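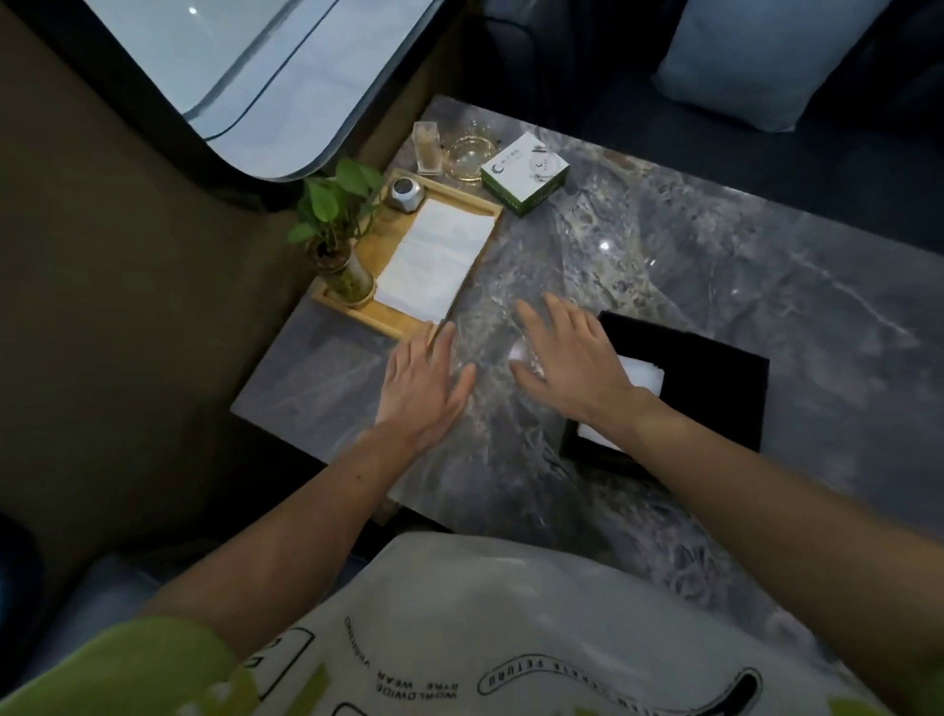 How to test whether a robot arm can clear a table

Clearing a table takes a person a minute or two and hardly any thought. It is a good first test for a home robot because it mixes easy objects with awkward ones. These are the steps we use at Nungate when we try out an arm on household chores. You can follow them with any arm that has a two-finger gripper and a camera.

What you need

A low table with a shiny top. Marble or glass is best.
A tray with a few things already on it.
One tall clear glass and one clear ashtray or small bowl.
A tissue box with a tissue sticking out.
A small cardboard box.
A plant in a glass vase.
A cloth for the wiping part.

Step 1: Do it by hand first

Sit where the robot will be mounted and clear the table yourself, slowly. Note which hand you use for each item and where you put your other hand. People often rest one hand flat on the table to steady themselves, and a single arm has no way to copy that. Write down the order you worked in. You will compare it with the robot's order later.

Step 2: Leave the lighting alone

Do not close the curtains or move the lamp. A polished top throws back bright spots, and a camera can take one for an object or lose the edge of a glass in it. Our Sqalli arm once spent a whole run trying to pick up a reflection. If you tidy up the light, you are testing a different room.

Step 3: Start with the boxes

Ask the arm to move the small cardboard box to the end of the table. Most arms manage this now. Then try the tissue box. The usual fault is that the gripper comes down from above and takes hold of the tissue, so count it as a pass only if the box itself is lifted.

Step 4: Move on to clear glass

Depth cameras still see through glass. Put a little water in the tall glass and ask for it to be carried to the tray. Over one long run of 501 attempts in our Bultbridge workshop, the glass caused more stops than everything else on the table put together. Use a cheap glass – you will lose a few.

Step 5: Lift the tray

Leave the plant on one end, so the weight is uneven. One arm will nearly always tip it. Two arms can do it if they rise at the same speed. Put a towel down first.

Step 6: Wipe

Give the arm the cloth and ask it to wipe the bare part of the table. Check the corners and the strip nearest the seats. Set a limit of 22 minutes for the whole job and stop there, finished or not.

Scoring

Give two points for an item moved cleanly, one if it was moved but knocked something, and none for a drop. Take a point off each time you had to step in.

So can they do it yet? Boxes, yes. Glass, sometimes. A loaded tray, very rarely without help. We will run the same test again in August with the new Grolthorpe gripper and add the scores to this page.

Last updated 2020-05-05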